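Gorkitz Labels

A dataset of household objects and what people call them when they are annoyed.

Version 4. Last changed August 14, 2026.

What is in it

Short written requests, each asking someone else in the house to fetch, move, fix or stop touching a thing. Every request is paired with the plain dictionary name of the thing. So "the whatsit for the drain" is paired with "plunger," and "your mother's lamp" is paired with "lamp." The requests were typed by members of 54 households who kept a log through February and were asked to write down what they had said as close to word for word as they could stand.

There are more than 2,000 requests. We would have liked a larger set. We would also have liked people to keep logging after the first week with the energy they showed on the first day, and the timestamps tell their own sad story there.

Why it exists

Most lists of object names are made by people sitting calmly at desks, who call a colander a colander. Our interest is in the other situation, where the pasta is done and the speaker has lost the word. We wanted to know how much of the meaning is carried by the noun and how much by the tone, the room, and twelve years of marriage. The noun does less than you would hope.

The set was put together for Vulteo, a small search tool for finding things in home inventories. Vulteo has since been folded into something else and the inventories have gone with it. The labels survived because they were in a different folder.

Files

requests.csv holds one request per row.
objects.csv holds the dictionary names and the category each belongs to.
notes.txt holds remarks the loggers added. Read it before you write to us, as it answers most of the questions and is funnier than we are.

Fields in requests.csv

id: a number. Gaps are rows that were withdrawn.
house: a code for the household. The codes are random and tell you nothing about where anybody lives.
text: the request as typed. Spelling is left alone.
object: the dictionary name, matching objects.csv.
mood: calm, brisk or short. Chosen by the speaker, which explains the number of calm rows in capital letters.
got_it: yes, no or wrong thing. Whether the listener came back with the right object.
room: where the speaker was standing. Blank if they were shouting from somewhere in between.

How the names were chosen

Two of us read every row and picked a name without talking to each other. Where we agreed, the name went in. Where we disagreed, we talked until one of us was hungry. The rule we settled on was to use the most ordinary word that a hardware store clerk would accept without asking a follow-up question. This rule is called the Alcantara rule in the notes, after the street where the store was, and it has held up better than the store. 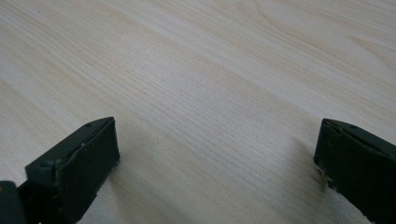
Surfaces gave us more trouble than any other category. A fork is a fork, but the flat thing you put the fork on may be a table, a counter, a board, a desk, a shelf or "over there," and households move between these words without warning. Material words are worse, because people reach for them when the proper name fails. "The wood" turned up as a request for a table, for a cutting board and, in one house, for the front door. Pale wood with a fine, close grain and a few wide loops in it was "the light one" to one logger, "the stripy one" to another and "the good one" to a third, and none of them offered a noun. We put all such rows under "surface" when the notes did not settle the matter, and we are aware that no living person has ever asked for a surface.

Known problems

The kitchen is overrepresented. People are in it a lot and they are short with each other there. The garage is hardly present at all, and our guess is that the people who know the names of things in garages go and get them themselves.

"Remote" is the most common object by a wide margin. If you train anything on this set without capping it, you will end up with a system that believes all human want is for the remote. We have seen this happen and could not fully fault its reasoning.

The got_it field was filled in by the person who asked. We have no record of how the other party saw it. In a few houses both people kept a log, and their versions of the same evening are best read separately.

Profanity was replaced with the word BLEEP. A later check found that one household had been typing BLEEP in the original. We can't tell these apart now.

Category "misc" should be treated as an admission of defeat.

What changed in version 4

Merged "couch" and "sofa," after a long holdout by one of the maintainers.
Split "charger" from "cord."
Removed a house that had, on reflection, been making them up.
Put back the semicolons that version 3 ate.
The Vollard subset is now a column instead of a separate file. Vollard was our name for the pilot round. The pilot rows have no room field and never will.

What it is good for

Testing whether a system can guess an object from a vague request. Teaching a class on how people refer to things. Settling, to nobody's satisfaction, whether "clicker" is a real word.

What it is bad for

Anything where a wrong guess matters. Anything claiming to speak for households in general; ours were the ones who answered a notice and owned a keyboard. Please don't use the mood field to build something that detects moods. It detects self-regard.

Privacy

Names of people and pets were swapped for PERSON and PET before release. Some pets had names that were also objects, so if you find a row in which somebody asks for PET to be put in the dishwasher, the object is a biscuit tin and the fault is ours. Any household can ask to be withdrawn and its rows will be gone from the next version.

License

Free to use and share with credit to Gorkitz Labels. No warranty is given for the labels, the requests or the advice in notes.txt about the drain.

Reporting errors

Open an issue with the row id and the name you think is right. Issues about "couch" will be closed.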